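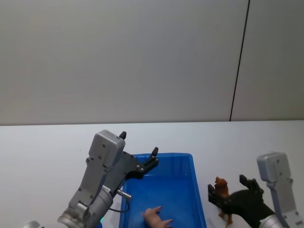

How long should you rest a grass ley before putting sheep back on it?

Long enough for the ryegrass to grow three new leaves, and in a decent spring on our ground at Kneath that takes 20 days or so. In November it can take more than twice that, and some years I give up waiting.

I came to rotational grazing late and a bit grumpily. For years our ewes had the run of the big bank field, all 94 of them, and they did what ewes do – ate the sweet bits down to the roots and left the rest to go rank. Then I went to a farm walk over at Pirach, got soaked, ate two very good sausage rolls and came home wanting to buy electric fence.

So we split the bank into 5 paddocks. The first season was chaos! I'd put the water trough in the wrong corner (twice), the lambs went under the bottom wire as if it were a game, and the energiser packed up during lambing. I nearly rolled the whole lot up and put it back in the shed.

What kept me going was the plate meter. We measured 3283 kilos of dry matter to the hectare on the far paddock in late May, on a field I'd always called poor. That's too much, by the way – it had gone stemmy and the ewes turned their noses up at it, so we shut it off and baled it.

I've since overseeded two paddocks with a herbal mix called Kisard, with chicory and plantain in it. The chicory came up beautifully. The plantain is patchy on the wet side, and I suspect I drilled it too deep.

If you're starting this year, borrow your fencing before you buy any. My neighbours across at Vaver lent me three reels and a bundle of posts, and I still owe them one reel.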